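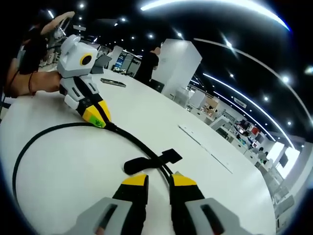

One of the big white tables on the open floor at Bomcombe.

Call for participants: Lengyel Community Radio Drama Project

We're making a radio play this winter and we'd love your help!

The Lengyel project brings together people who like stories, voices and sound, and gives them one season to put a full audio drama together from scratch. We are looking for 20 participants to write, act, edit and make the noises (yes, the footsteps and creaking doors are a real job, and people tend to fight over it). You don't need any experience. If you've ever read a bedtime story with all the voices, or lain awake listening to an old mystery serial, you already know more about this than you think.

What we'll be making

The play is called Sturkora. It's set in a ferry town where the last boat of the day has stopped running and everyone stuck on the wrong side of the water has to spend the night in the same diner. So far we have the setting, a rough map of the town and a few pages of notes. The rest is up to the group. It could end up as a ghost story, a comedy or something with a lot of singing in it, and we'd be happy with any of those.

Sturkora will run in three episodes. Each one will be recorded with the whole cast together, the way it used to be done, with the sound effects performed live next to the actors. We tried this with a short piece last year and it was so much fun that we couldn't imagine going back to recording people one at a time.

Who can take part

Anyone 16 or older who can get to Bomcombe regularly. Under 18s need a signed permission form, which we'll send once you have a place. We'd especially like to hear from people who have never been part of a theater group or a choir or anything of the sort, and from people who speak more than one language at home. The ferry town is a mixed sort of place and we want it to sound like one.

The groups

Writers meet first, starting in January. You'll work out the plot together and then split off to draft scenes. Expect a lot of reading aloud, because lines that look fine on paper can be impossible to say.

Actors join once there's a first draft. There are big parts, small parts and a crowd of diner customers who mostly grumble about the pie. We'll read through everything before casting, and you can tell us if you'd prefer a small role.

Sound people build the world around the voices. You'll collect things that squeak, rattle and slosh, try them out in front of a microphone, and learn how to mix and edit on the Pronano desk. We'll teach you from zero. If you own a really good squeaky chair, please mention it in your message.

You can sign up for more than one group. Plenty of people write in the first half and act in the second.

Time and place

Sessions are in the evening, from 6:30 to 8:30, at Bomcombe. Writers and actors meet once a week, and the sound group adds a longer daytime session near the end of the project. We know life gets in the way. Missing a week here or there is fine, but please try hard to keep the recording days free, as a missing ferry captain is difficult to work around.

What it costs

Nothing. Scripts, equipment and snacks are covered. We can also refund bus fares and pay toward child care for anyone who needs it, so please ask. Taking part is unpaid, and everybody involved will be credited by name (or by a made-up name, if you'd rather your boss didn't hear your sea monster).

Access

If you use large print, need a quiet place to take a break, or would like to come along with a support person, tell us and we'll set it up before your first session. Scripts will be available on paper and as files that work with screen readers. Actors who don't like reading from a page can learn their lines by ear from a recording.

How to apply

Send us a message through the contact form on the Lengyel page with the subject line "Sturkora." Tell us:

Your name and how best to reach you
Which group or groups you'd like to join
A sound you love, and why
Anything we should know to make taking part easier for you

A few sentences is plenty. You can send a voice message of up to two minutes instead, and you're very welcome to do it in character.

There's no audition. If more people apply than we have places for, we'll draw names within each group and keep a waiting list. Everyone gets a reply either way, and everyone who applies is invited to the listening night, where we'll turn the lights down and play all of Sturkora from start to finish. There will be pie.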